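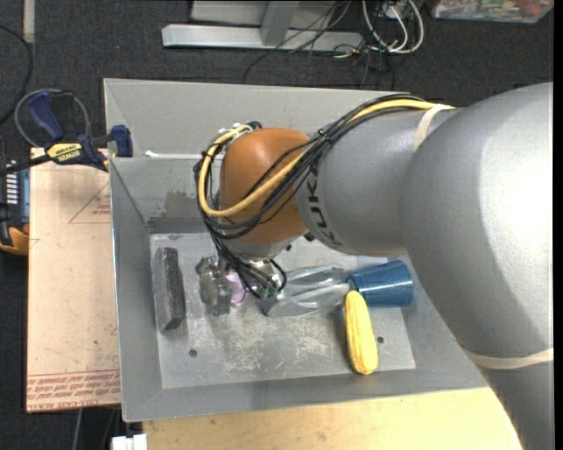 The gray bin, with the corn in it

Hello again everyone, and thank you for all the kind replies about the shelf liners -- I am still working my way through them.

On the subject of bins, somebody in the Driderbridge group wrote:

> We have 6 of the metal bins with sloping sides and I can't decide
> whether to repaint the bottoms. Ours are scratched all over. Do the
> scratches matter if we only keep play food and odds and ends in them?

I would leave them be! Mine has whitish scratches and scuffs all across the bottom panel, and a dark worn patch on the back wall that I have scrubbed at more than once (first with dish soap, then with the Zotano paste, which smelled lovely and did nothing). The slope is what I like best, as small things slide down to the middle where you can find them again.

Do look at the bottom before you put anything tiny in, though. Mine has a couple of small round holes in it, one of them right by the corn, and I lost a good many beads from the Flokodis set before I thought to lay down a piece of felt. Cut it a little large and it stays put by itself.

If you do paint, please write and tell us how it wears. I have 200 felt squares left over and would gladly mail out a few -- just send me your address off the list.

Warmly,
Thaweesak Toy Library, front desk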